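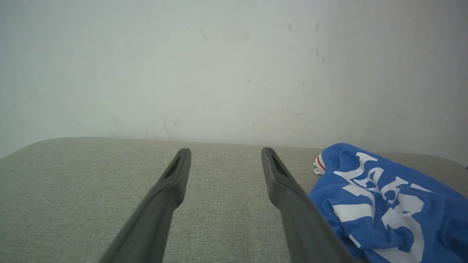

Blue shirt with white lettering on the gray seat, waiting to be folded.

Progress report: Orkska clothing reuse project
Prepared by Boglárka Takács for Raghavendra Annamalai, Ikedard
Period covered: through the end of January

Sorting moved to the Győri building this period. We now have three work areas: intake by the side door, the folding room, and the shelves in back. The grant paid for the shelving and the first half of the rent. We have handled almost 4,000 garments since the project began. Of these, 1,000 went out to partner groups in January.

Adult and youth T-shirts are still the largest category. Leobardo Ventura rewrote the folding sheet after the partners asked for stacks they could put straight on a shelf. Shirts are now laid out face up, smoothed from the neck down, and folded so the size tag can be found without opening the stack. Sports shirts are kept apart from plain ones.

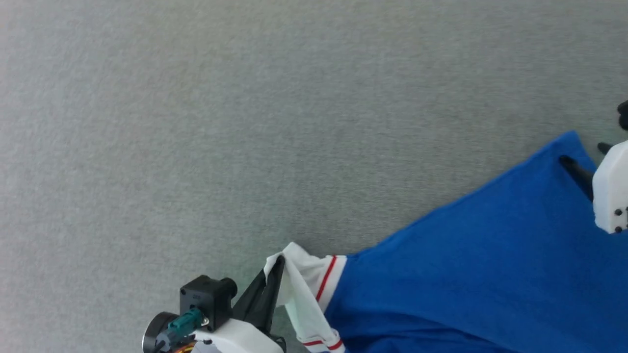 Mending took more time than we planned. Irén Fülöp checks necks, cuffs and hems before anything goes to folding, and she set aside 17 pieces in January for loose stitching. Ribbed bands need the closest look, and on a shirt like the blue one on the carpet, with thin red stripes in its white trim, a mismatched repair would show. We have asked Lidusex for a quote on white and red thread. Until it comes in, striped trims go in the mending bin and are not counted as finished.

The carpet in the folding room is a problem for light colors. Arnulfo Cuervo has priced two folding tables, and we would like to move money from the signage line to cover them. No change to the total budget is requested.
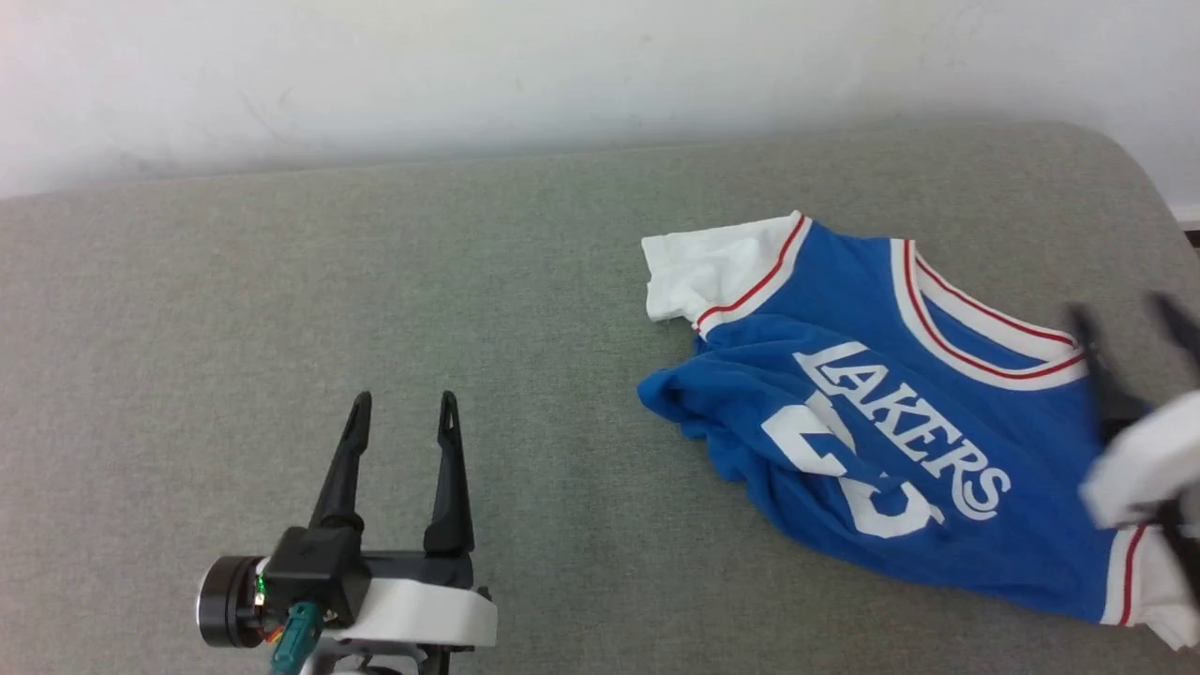 Lakers shirt laid out before folding, sports category.

Still open: the size labels for the youth shelves, a second rolling rack, and the pickup agreement with the last partner group. The labels are printed but not cut. Leobardo will send the signed agreement separately. The next report will cover February and will include the mending hours, which we did not record by category this time.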